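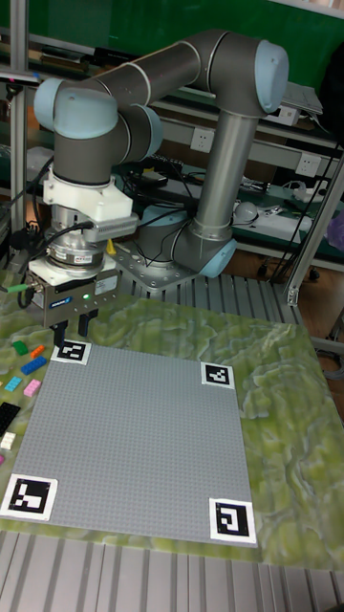 Yuzuki Hoshino asked whether the tabletop check could be shortened, as staff were spending more time on the form than on the building session itself. The items below have been revised in response. Those marked "required" may not be skipped.

BUILDING TABLE INSPECTION CHECKLIST
Sekbridge Learning Center, Dalto Room
Date of inspection: 11/07/2024
Form revised: September

1. Baseplate lies flat on the mat (required)
Result: Pass
Comment: Press each corner lightly. A plate that rocks is to be taken out of use and replaced from the Blomqvist cabinet.

2. Studs free of dust, glue and broken pieces
Result: Pass
Comment: Wipe with a dry cloth. Sprays are not permitted on studded surfaces.

3. Printed corner markers clean and unwrinkled
Result: Pass with comment
Comment: One marker on the spare plate had begun to lift and was put down again with fresh tape. Do not write on the white border.

4. Mat smooth, with no curled edges (required)
Result: Pass
Comment: The green mat may stay in place between sessions. It should be lifted and swept under every 90 days.

5. Cables kept clear of the building surface (required)
Result: Pass
Comment: No cable may lie across the baseplate at any time.

6. Loose bricks sorted and boxed
Result: Fail
Comment: The Hilow storage box is rated for 2,000 pieces and was overfilled, so the lid did not close. The surplus is to be moved to a second box before the next session.

7. Floor beneath the table swept
Result: Pass
Comment: 2 bricks recovered and returned to storage.

8. Seating
Result: Pass
Comment: The room limit remains 16 persons, including staff. Stools go back against the wall after use.

9. Table edges and corners free of sharp spots (required)
Result: Pass
Comment: None.

Follow-up: Item 6 to be checked again by the session lead and initialed on this form. Item 3 needs no further action unless the tape fails. Completed forms are kept in the binder by the door.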